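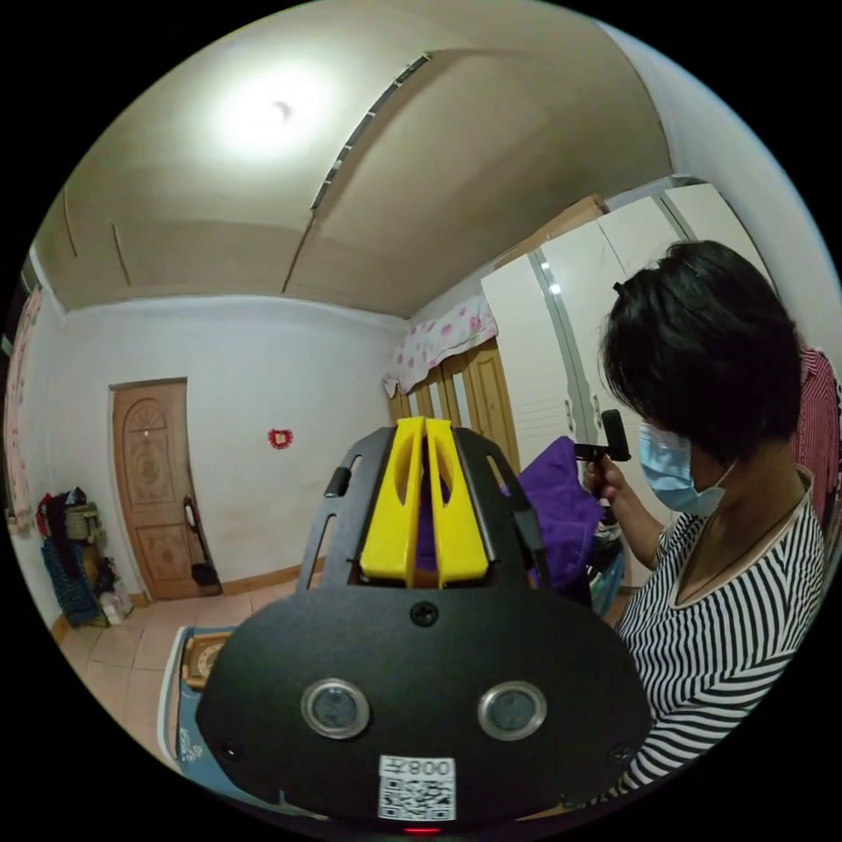 A bedroom with a bunk or loft bed, a light wooden cabinet and a tall white wardrobe.

Storage under and over: fitting out a shared bedroom

2016-04-18

Florian Texier has been planning bedroom storage at Bemik, a small joinery office in Flekthorpe, for eight years. Most of his work concerns rooms where the bed has already gone up the wall and the client wants to know what to do with the space beneath.

"Start with the height under the bed, measured at both ends," he says. "Floors in Flekthorpe are rarely level. I have had one end of a cabinet slide in and the other refuse by the thickness of a pencil."

In one recent job the clear height was 1,804 mm. He keeps five of those millimetres as a gap above any cabinet, and allows more if bedding hangs over the side, as a sheet trapped behind a door will pull the whole bed untidy.

Doors are the next question. Texier prefers hinged doors below a loft bed and will argue the point. "Sliding doors hide half the contents at any moment. Under a bed the light is poor already." The ladder has to be drawn on the plan first — he has twice been sent drawings where it stood across the only door that mattered.

A tall wardrobe beside the bed is treated separately. His usual carcass is 2,122 mm high, and it goes together upright, as there is seldom floor enough to build it flat and tip it. What remains between the top and the ceiling he leaves open. "People put a cardboard box up there. Fine. Put in it what you need once a year, and write on the side that faces you."

Does he recommend closing that gap with a panel? "Only if the wardrobe is never going to move. In a rented room it will move."

His colleague Majdi Awwad handles the fixing and checks the wall brackets again in September, when the heating comes back on.

Shares 8 | Comments 5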